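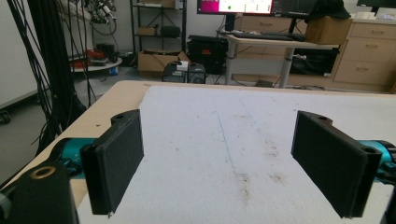
Gripper open over the mat, before I put the hex keys away.

June, 11:40 at night, and I should be in bed but I want to get this down while I remember it. Spent the whole evening on the hand gripper over at Damside and my back is letting me know about it.

So the trouble was the left finger. It's been closing a hair later than the right one all week, which doesn't sound like much until you try to pick up a washer and it goes skating off across the table. I was sure it was the pad. Had the pad off, cleaned the face with alcohol, put it back, and of course no change! Then I got stubborn and took the teal joint apart too, and there was the set screw, loose enough to turn with my fingernail. Three evenings I've been blaming that poor pad.

Anyway, new dab of threadlocker, snugged it up, did the right side to match (that one was fine, but I'd only lie awake wondering). The Trirkon manual wants you to zero the fingers fully closed and then again fully open, and I always used to skip the open one – not anymore. The open reading came up as 2,475 on the left and I wrote it on tape inside the lid of the toolbox so I'll have it next time.

Aniela Wasilewska called while I had both hands full, so she got put on speaker and heard me swear at a spring. She thinks we should swap the pads every 40 hours regardless. I think that's a lot of pads, but she's usually right, so I've asked Stępień for a price on a bag of them.

The mat is getting pretty grim, by the way. Those brown smudges will not come out, I've tried everything under the sink. Maybe I'll flip it over.

Tomorrow: cycle test first thing, before coffee if I can stand it, and email Badov about the spare joint.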